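# Pegs, Blocks and a Tray: The Quiet Fun of Parts You Can Put Together

There's a particular pleasure in a set of plain white parts. No paint, no wood grain, no picture on a box lid telling you what you're supposed to end up with. You look at the shapes and your hands start making guesses. I have been hooked on this kind of thing since a rainy weekend in March, when I picked up a bag of mismatched printed pieces at the Puserent swap market and lost the whole evening to it.

So I'd like to make a case for the practice assembly kit. You may know it as a bench set, a fit-up set or just "the blocks." It's a handful of simple parts, some with pegs, and usually something for them to go into. People use them to learn how things fit, and they are far more absorbing than they have any right to be!

Start with the block and its peg. A short round peg sticking out of a square-edged block is about as simple as an object can get, and it still asks you a lot of questions. Which way does it face? What does it want to go into? Do you hold it by the body and lead with the peg, or pinch it close to the end and steer? Try it with your eyes shut some time. The first few goes are hopeless, and then your fingertips begin to work out where the middle is.
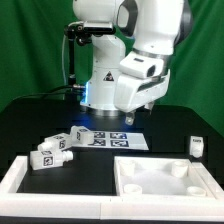 My favorite thing about these sets is how much they change with the way you lay them out. Line everything up square and the job feels like setting a table. Let the pieces bunch together at odd angles and you have to plan – one part needs to come away before you can get a clean hold on the next. I used to tidy my parts before every session. Now I tip them out and leave them wherever they land, and I've learned more that way in a few months than I did in all those neat evenings.

Then there are the markers, the blocky black-and-white squares that turn up on so many of these parts. They're there for cameras, which read the pattern and work out where a piece is and how it's turned. I love them for the looks alone. A white part can be hard to read under flat light, and a crisp square on one face gives your eye something to hang on to. The small parts maker Soltico sells a starter set in plain white and a tagged version, and I'd go for the tagged one every time, even if you never point a camera at it. If you make your own, print the squares on matte paper (gloss catches the lamp) and trim them with a sharp knife.

A word on the surface you work on. White parts on a white desk are miserable. Go dark. My own table at the Macapagal workshop is an old door painted black, and the difference was instant: every edge jumps out, and a dropped peg has nowhere to hide. A plain cloth hung behind the table helps as well. Green is a good choice, and it doesn't need ironing, whatever your neighbors say.

For me, though, the tray is where it all comes together. A good one has raised walls and a mix of shapes inside, say a round recess here and a wide rectangular well there, and it turns a pile of bits into a real puzzle. You can't simply drop things in. You come down from above, ease off, feel for the edge and let the walls do some of the guiding.

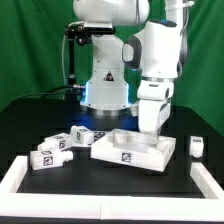
Turn the tray a little off square, too. It sounds like nothing, but a small twist means your wrist has to find a new angle for each piece, and the moves you had memorized stop working. I also like to switch hands halfway through, which is humbling.

If you want to try it, you don't need much. The Vusside pattern is the one I hand to beginners, and it's easy to print at home. It costs up to 40 dollars in material if you do the tray with nice thick walls, and less if you go thin. Give yourself 4 sessions before you decide whether you like it. Sand the pegs lightly, test each one in its recess, then sand again – a fit that's a hair too tight is no fun at all, and one that rattles is worse.

I've got a second tray half finished on the bench, with a deeper well and the round recess moved over to the other corner. The pegs for it still need sanding.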